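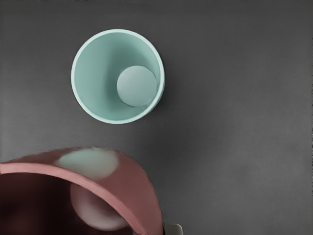

Image: Gostix

About Soltside Language School

Soltside is a small school for adults in Flillstead. We teach English in the evening, for people who work in the day and need the language for the job, the doctor or the parents' meeting. Our school has two classrooms and one kitchen, above the Baluyot bakery.

We started with one group of beginners. Today we have four levels, and each level runs for 60 hours. The groups stay small, so every student speaks in every lesson. Our teachers learned English as adults too, and they remember well which parts are difficult - the articles, for example, and the telephone.

In the middle of each lesson we make a break. It is not a lesson, but we ask everybody to stay in English, also when the talk is only about the weather or the bus.

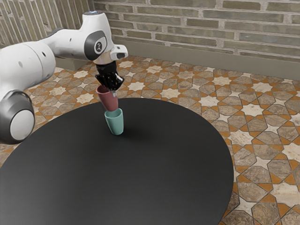 Two cups and a round black table.

New students come first for a short talk with a teacher, which is free. After this we propose a level, and you may change it in the first three weeks without extra cost. Books can be borrowed from our shelf for the whole course.

The office is open from 4 in the afternoon until the last lesson ends. New courses begin in September and in February. Please ring the lower bell, the upper one belongs to the bakery.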